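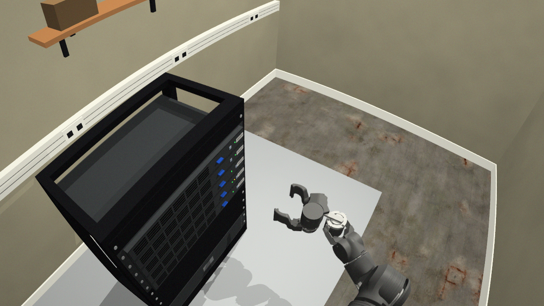 Falivham – Vérification du logiciel de commande en simulation
Scène : baie serveur, bras, pince à deux doigts
Contrôleur : Wafula Mwakyusa

1. Modèle de collision de la baie chargé : conforme.
2. Ouverture de la pince à l'approche : conforme.
3. Planificateur, 98 trajectoires sur 2000 pas : réserve. Dépassement du délai sur 6 essais.
4. Arrêt logiciel : conforme.
5. Journal horodaté : non conforme. Correction à la charge d'Ivars Kazlauskienė.

Nouveau contrôle exigé avant transfert à Lilholm.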